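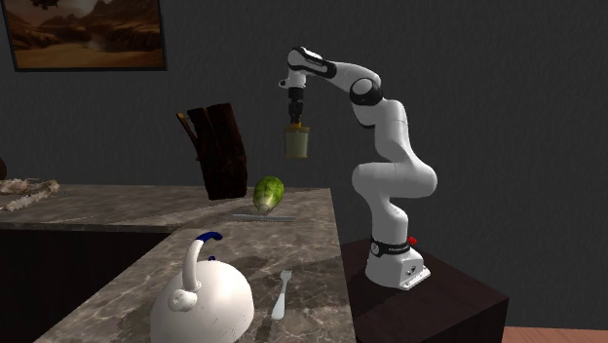
Nellisura: The Collected Serial
Library Edition, two volumes
Published by Cernon Press

Item status: In print
Format: Hardcover, sewn binding, two volumes
Length: 462 pages per volume
Language: English
Readership: Adult and older teen

Overview

Nellisura is a work of serial fiction first issued online by the Deleck Writing Program. The Library Edition gathers all 154 installments in their original order and presents them in print for the first time. The text has been copyedited for consistency of names, dates and spelling. No scenes have been removed, and the endings of individual installments have been kept as they first appeared, including those that readers questioned at the time.

The story takes place in Alcantara, a harbor town whose residents have begun to receive letters addressed to people who have not yet been born. The town's only mail clerk is instructed to return them. She keeps one. The consequences occupy the greater part of the first volume, along with a disputed inheritance, a long engagement that neither party wishes to be the first to end, and the slow closing of the town's ferry line. The second volume opens nine winters later, with the letters arriving again and the clerk no longer at her post.

The work combines domestic drama with light elements of fantasy. Readers who prefer a strict explanation of unusual events should note that the source of the letters is never fully settled.

Arrangement of the text

The serial is divided into five parts. Parts one through three appear in the first volume, and the remaining parts in the second. Each part opens with a short list of the characters who appear in it. Installment numbers are printed in the outer margin, so that readers who followed the online version can find their place.

An appendix in the second volume contains the side stories published between parts, among them "The Ferryman's Account" and "A Room on Canal Street." These were written by several contributors to the Deleck Writing Program and differ in tone from the main narrative. They may be read at any point after part two.

Authorship

Nellisura was written collectively and is credited to the Deleck Writing Program as a whole. Libraries are asked to catalog the work under its title.

Physical description

Both volumes are bound in dark blue cloth with the title stamped on the spine. The paper is acid-free and the type is set at a size suitable for extended reading. A ribbon marker is supplied with each volume. The slipcase is included with complete sets only and cannot be ordered separately.

Content notes

The work contains scenes of grief, moderate drinking and one drowning, which is reported after the fact. There is some strong language in part four. Schools considering the title for classroom use may request a sample installment from Cernon Press before placing an order.

Ordering

Individual readers may order the set through any bookseller. Libraries, schools and reading groups may order directly from Cernon Press and should include a purchase order number and a delivery address with a contact telephone number. Orders for more than 5 sets are shipped by freight, and a signature is required on delivery.

Volumes are sold as a set. A replacement for a single damaged or lost volume is available to institutions that purchased the complete set, upon written request. Orders received in June are held until the warehouse has completed its yearly stock check and are then filled in the order received.

Returns

Unmarked sets may be returned in their original packaging. Copies that have been stamped, labeled or covered by a library are not eligible for return unless they were bound or printed incorrectly. Please report missing or repeated pages in writing and give the volume and page numbers affected.

Related titles

The Alcantara Letters: A Reading Group Guide (paperback)
Nellisura: Part One (paperback, sold individually)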